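Home Issues Current Archive Submit Search Contents Previous Next

3. Materials and table layouts

3.1 The set

We used one set of play food and tableware for the whole study. Bought in pieces over time, most of it from Govano, the rest from a bin at the Tapley store. No two people on the team agree on what the full set should be, so we wrote a list before the first session and kept to it. The list is in the supplement. Short version: fruit, a few other foods, a sauce bottle, things that hold food, things that hold drink.

The choice of fruit was easy. Strawberry, banana, a small round orange fruit. The round orange one gave us trouble all the way through. Some participants said apricot, some said orange, a few said peach, and one changed answer between rounds. We coded all of these as fruit and moved on. It matters a little for the size judgments in Section 5, where a participant who thinks "orange" also thinks the thing is too small and should sit with the strawberry. Participants who think "apricot" don't have this problem. We should of picked an easier fruit.

The colander was included as a problem item. It holds food but nobody serves from it, at least in the homes our participants described, and in a pretend kitchen it gets used as a basket, a hat, a bed for something. Same for the cup, to a lesser degree. Cups end up with fruit in them. We did not correct this. If a participant put the strawberry in the cup, it was scored as placed in a container and the rater made a note.

3.2 Categories

We started with a longer scheme from the pilot and cut it down to 4 groups: eat as is, put on food, serve from, drink from. The pilot scheme had "cook with" too but there was no pan in the set at that time and the group sat nearly empty. Dropped.

"Put on food" has one item in it, the ketchup. A reviewer of the earlier version asked why keep a group of one. Two reasons. First, participants made the group themselves, without prompting, in the free sort. Second, it's the item with the most varied placement, and folding it in with the fruit hides that. Ketchup goes next to the plate in a set table, on the plate in a table somebody is clearing in a hurry, in the fridge door if you ask where it goes at home. Three answers, all sensible.

3.3 Layouts

Each layout was put out on a plain white tabletop, no cloth, no place mat. We tried a place mat in the pilot. People treated the edge of the mat as a fence and everything ended up inside it. Without the mat the items spread out more and the groups are easier to see, or at least the raters disagreed less.

Layouts were either neat or loose. Neat: items of one group together, containers empty, nothing on its side except the ones that can only lie that way. Loose: items put down as they come out of the box, one or two things resting on a plate where they wouldn't normally be. Loose layouts are what a table looks like partway through play, or partway through tidying, and part of our question was whether people could tell those two apart. (Mostly no. See 5.2.)

The bottle on the plate turned out to be the strongest single cue we had. When it lay across the plate, participants called the table messy even if the rest of the food was in a tidy row. Moving it off the plate and standing it up was the first thing many of them did, before touching any fruit. Figure 4 gives the bottle and its neighbors, lying across the plate in panels (a) and (c). 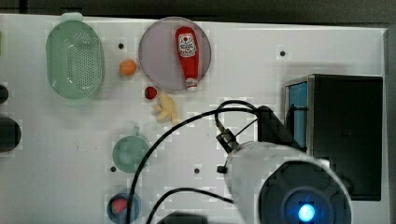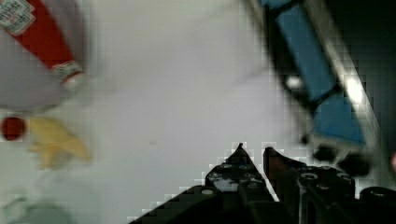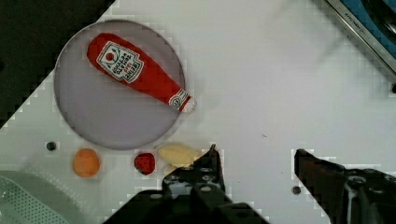
Figure 4. Ketchup-style bottle and smaller items on the tabletop, panels (a) to (c) in order. The colander and the cup are in (a).

The distance between the plate and the nearest food was left free. We thought about fixing it, then measured a handfull of tables set by parents in the pilot and saw no pattern worth copying. So free. What we did fix was the rule that every item had to be reachable from the chair without standing up, and that no item could hide another one completely when seen from the chair. Partial overlap fine.

Across the whole study we used 59 layouts. Neat and loose were mixed in one order, made once and then used for everybody. This is a weakness. A fresh order for each participant would have been better and we ran out of time to prepare it, the January sessions were already booked.

3.4 Procedure

We ran 25 participants, all adults who look after at least one small child during the week. Recruited through the Navuvgate family center noticeboard and by word of mouth. Seated at the table, instructions read aloud from a card, then a practice layout with no score.

Two tasks. In the judging task the participant looked at the layout and rated it from 1 to 5 for how finished the tidying looked, where 5 is "I would leave it like this." No touching. In the tidying task they put everything where they felt it should go and said "done." No time limit. We did record time but don't report it, too many people stopped to talk. Talk was mostly about their own kitchen tables, some of it useful and quoted in Section 6.

Wording on the card went through a lot of versions. "Tidy the table" made people stack. "Put the things where they belong" made people ask where they belong. We settled on "Please leave the table the way you would want to find it." Stacking went down. Nobody asked what it meant, though two people read it back to us out loud a few times.

Between layouts the participant turned the chair to face the wall while the next one was set out. Setting out took longer than we planned for. The banana rolls less than the round fruit and could be put down anywhere; the round fruit needed a second try more often than not. We ended up setting it down last.

3.5 Scoring

Final positions were scored by two raters from a paper grid, using the Dridance sorting sheet with our group names written in. The sheet has a column for "stacked" and a column for "inside." We added "on its side" by hand, for the bottle. Agreement between raters was good for the fruit and the plates, worse for the colander. One rater counted anything leaning on the colander as inside it. We talked it over, wrote down a rule (touching the bottom counts, leaning does not) and rescored all the colander rows. The numbers in Table 2 are the rescored ones.

Plates and dishes were a smaller headache. The sheet says "plate" and means anything flat you eat from, and our raters split over shallow dishes with a rim. Both went under "serve from" in the end, so it makes no differnce to the group scores, only to the item table. We left the item names as each rater wrote them, and where they differ Table 3 lists both.

Items put on the floor or handed back to us: scored as removed. Happened with the colander more than once. One participant said it belonged at the sink and, there being no sink, gave it to the person holding the card.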